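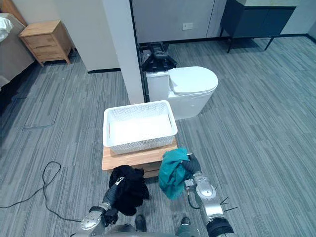

Robot arms with a black garment and a teal cloth, near a low wooden stool.

Who Pays for the Lab Coat?

6/22/18

If you have ever spent an afternoon in a university corridor (and I have spent more of them than I care to add up), you will know the little brass plates beside the doors. At the Celtholm Institute there are 17 of them on one floor, and 9 carry the name of the Sikder Fund.

I asked a good many people there what the Fund had wanted in return, and mostly I got a kind smile and a story about how bad things were before the money came. I understand that, I really do! A chemist with a young family and a grant running out in January is not going to send back a check because the donor's paperwork is thin.

Still, the paperwork is thin. The Fund's gifts passed through a holding company called Plindix, whose annual report runs to 60 pages and gives the Institute a single line. Faculty at nearby Ploseck College, offered a similar gift, spent the better part of a year asking where it came from, and in the end they said no, with long faces and a leaking roof.

Over coffee, one retired biologist told me she had sat through 50 donor dinners in her career and had never once asked a question about money. She wished she had, she said, and then she asked if I wanted the last of the cake.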